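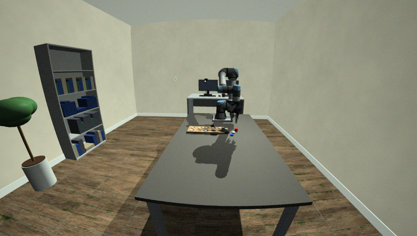

The Sorting Line

The firm was called Hakico and the salesman said it the way people say the name of a good school. He set up his laptop in the break room at Curnside, next to the microwave, and showed us a clean room with a long gray table and an arm on it. Three little pieces, a red one, a white one, and a blue one, waited beside a wooden board.

"That's your sorting line," he said.

I looked for it. Our line had grease on it, and a radio. It had a bin of returned valve caps that came in at all hours with gum and grit on them, and sometimes a wasp. On his screen there was a plant in a white pot and a bookcase with its books standing up.

"Where do the people sit?" asked the woman from Packing.

He pointed to the desk at the back, with the monitor and the little red cup. "Somebody supervises."

"Somebody," she said.

There were six of us on caps. I could see everyone doing the same subtraction.

He told us the arm would not get tired. He told us it could learn a new part in 90 minutes. The manager, who had driven down from the Nillen office in his good shoes, nodded at each thing as if he had thought of it. I asked what it did when two caps were stuck together, and the salesman said that was a great question and wrote it down. I never did hear back.

They installed it in January. The table came first, then a crate, then a young man who lay on the floor under it for most of a week. We were told to carry on as normal, so we carried on as normal at a folding table by the loading door, in our coats.

When it ran, it was something to watch, I will give it that. It came down over a cap, closed its fingers, and put the cap in the right slot. Then it did it again. But the caps had to be laid out for it, clean and apart, and turned right side up. That was the job now. I wiped and spaced and turned, and the arm took the last eight inches of the work and got the credit for all of it.

The number on the wall said 300 an hour. On caps we used to beat that before coffee, but we'd never had a number on the wall, so there was no proving it.

By spring there were 2 of us. The others went to the Urban warehouse across the river, where the pay is less and the parking is free. The woman from Packing got the desk. They bought her a cup, too, with the Hakico name on it, and she kept pens in it.

One afternoon the arm stopped with a cap in its grip, halfway over. She called the help number. I stood there with my rag while she spelled out the name of the plant for them, and then spelled it again.

"They want to know if anything changed," she said.

I told her to ask them how far back they wanted us to start. She put her hand over the phone and asked me for the next cap, and we did the rest of the bin by hand, her on the slots and me on the wiping, until it was time to clock out.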